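Cetholm Matte Interior Wall Coating
Brillon Surface Products - Interior Range

Cetholm is a water-based matte coating for interior plaster, drywall and previously painted walls. It is supplied ready to use in two grays and one white. The low-sheen finish limits glare in offices, break rooms and kitchens with overhead lighting.

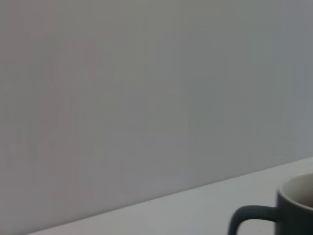

Gray wall with pale work surface and dark mug.

Specification
Finish: matte
Pack size: 30 lb pail
Recoat time: 90 minutes at normal room temperature
Scrub rating: 3,000 cycles, Sideck brush method
Full cure: 900 hours
Application: brush, roller or airless spray

Surface preparation
Walls must be clean, dry and free of loose material. Fill cracks and sand flush. Bare plaster needs one coat of Cadwaladr primer before the first full coat. Do not thin the product for roller work. Stir by hand before use and again after any long break - the matting agent settles in the pail.
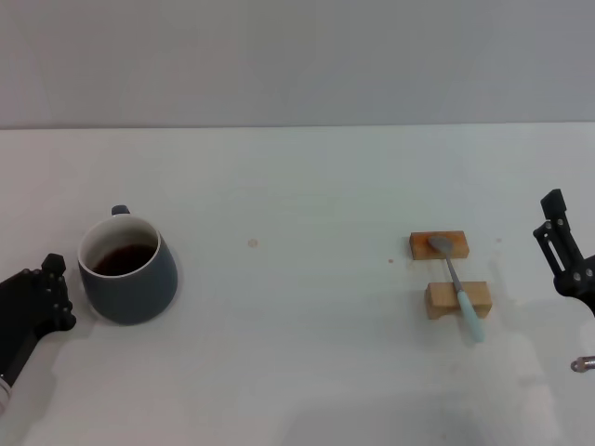 Cleaning should wait until full cure. After that, use a soft cloth and a mild detergent solution, working from the bottom of the wall upward. Cetholm is a wall product only and must not be applied to tabletops. On a white matte table, small stains and faint gray smudges show readily, and a mug of dark liquid kept there calls for a surface coating made for that use. See the Brillon furniture range.

Ordering
Cetholm is sold by the pail through Brillon trade counters. Color cards are free on request. The current data sheet replaces the May issue.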